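Where Does the Old Wood Go? Reuse of scrap lumber in Wastwood
Student project report, final version
Aino Kettunen
8/5/26

1. Why I picked this

My aunt redid her kitchen floor last year and the old boards went straight in a dumpster. Good boards, tongue and groove, older than she is. I asked the contractor why and he said pulling nails costs more than new pine. So that became my question. Is it true, and if it's true, who still bothers?

I kept it to Wastwood because I can get everywhere by bus. Also the town has one transfer station, so there is one set of numbers to ask for.

2. What I did

Three parts. First, records from the transfer station for July. Second, a short survey of households, handed out at the library and the Kitura market. Third, visits to two places that take used wood: the Biltbridge yard (sells it) and the Ouali workshop (makes stools, shelves and small toys out of it).

Survey had 5 questions, one page. I wanted ten questions but my advisor said people walk off after one page, and she was right, even at one page some did.

3. Transfer station

In July the station logged 1576 loads with wood in them. That means any wood, so a truck full of framing counts the same as a trunk with one broken chair in it. I didn't know this untill I had already made my first chart, so the first chart is gone.

The log has a column for "clean" and "treated." Treated covers painted, stained, pressure treated and anything glued. It all goes to the same pile anyway. The attendant said the column was added for a chipping program which never started. Clean wood still gets ticked, out of habit I guess.

No weights by type. Biggest hole in my data.

4. Survey

Handed out 50, got 40 back. Good return, but these are people at a library or a market on a free afternoon, so not a fair slice of the town. Renters are low. I should have stood outside the laundromat too.

Main results:
Most people had thrown out some wood in the last year, mainly furniture.
Most did not know Biltbridge takes it for free.
People who did know mostly heard from a neighbor, not from the town website. The town website has the wrong hours for the yard, I checked twice.
The top reason for not bringing wood in was no truck. Second was "too dirty" or "has nails."

The nails answer is interesting, as Biltbridge accepts nails. They only refuse rot, bugs and pressure treated. So people are sorting out their own wood before anyone asks them too. 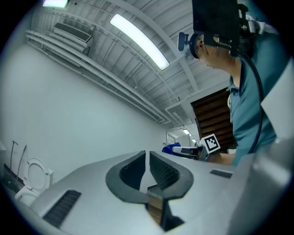 5. The yard and the workshop

Biltbridge sells by the foot. Prices are painted on a sheet of tin by the gate. Old fir and oak go fast, pine sits. The manager showed me a stack of pine shelving that had been there over two winters under a tarp. She thinks of it as the stock that teaches new staff how to stack.

Cost per foot for de-nailed oak is less than new oak at the big store, but more than new pine. So the contractor was half right. If you would have bought pine, reused wood loses. If you would have bought hardwood, it wins, and by a lot. This is probably my main finding and I nearly missed it becuase I was comparing everything to pine.

Ouali buys only short pieces. Offcuts, chair legs, drawer sides. Stuff the yard can't sell as lumber. Hardwood if they can get it, since small parts in soft wood dent. Everything gets checked with a metal detector wand before it goes near a saw, one missed staple will wreck a blade. Then it sits inside to dry out before cutting. I asked how long, the answer was "till it stops moving." Depends on thickness and where it came from.

They finish toys with plain mineral oil and leave the grain showing. Old paint never goes into toys, even if sanded off, on account of lead. Those pieces become shop jigs or get thrown out.

6. Problems

Only one month of records, and July is moving season so probably high.
Survey group not random.
I wrote "lumber" in question 3 and some people clearly took that to mean new boards only. Should have said wood.
Lost my notes from the first Biltbridge visit, had to go back.

7. What the town could do

Fix the hours on the website. Free.
Put a rack by the station entrance for clean boards, picked up by the yard. Biltbridge said they would do a weekly pickup if the rack had a roof.
A pickup day for people with no truck, spring and fall. I don't have a cost for this one. The county might, I emailed and am still waiting.

Survey form and raw tallies are in the folder with the printed copy. Bus receipts too, for the refund.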